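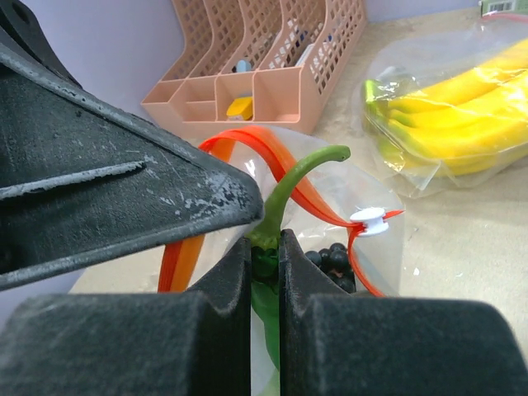

Produce Bags and Baskets: Your Questions

Welcome to the Skillow Kitchen storage page! We love a well-sorted counter, and these are the things readers ask us most.

Can I put chili peppers and grapes in the same zip-top bag?
For the trip home, sure. Once you're in the kitchen I'd split them up. Grapes bruise under anything heavier, and a pepper stem can poke right into them. Keep the peppers whole with the stems on and they'll stay crisp a lot longer!

Are bags with a slider worth it?
I think so! You can open them with one hand, and a bright zipper strip is so easy to spot at the back of a crowded fridge. Ours get rinsed, hung over the faucet and used again.

Should bananas stay in their bag?
Leave the mouth of the bag open and they do fine on the counter for a day or two (green tips are great, you've got time). After that, take them out and let them breathe.

What goes in a basket, and what goes in a divided organizer?
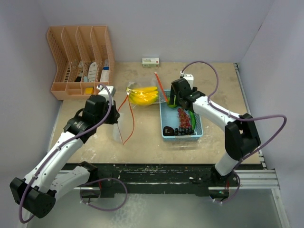 Loose produce is happiest in a basket with mesh sides, where air can get in: grapes, a long green vegetable, whatever you'll eat this week. Small boxes and packets belong in an upright organizer, one kind per compartment, with the front tray saved for the tiny stuff that always wanders off.

Do I wash everything before sorting?
Please wait! Wash grapes right before you eat them. Damp fruit in a closed bag goes soft fast, especially in August.

How often should I go through the basket?
Every 5 days works for us, and 7 is the limit. Anything wrinkly goes straight into soup, which is half the fun.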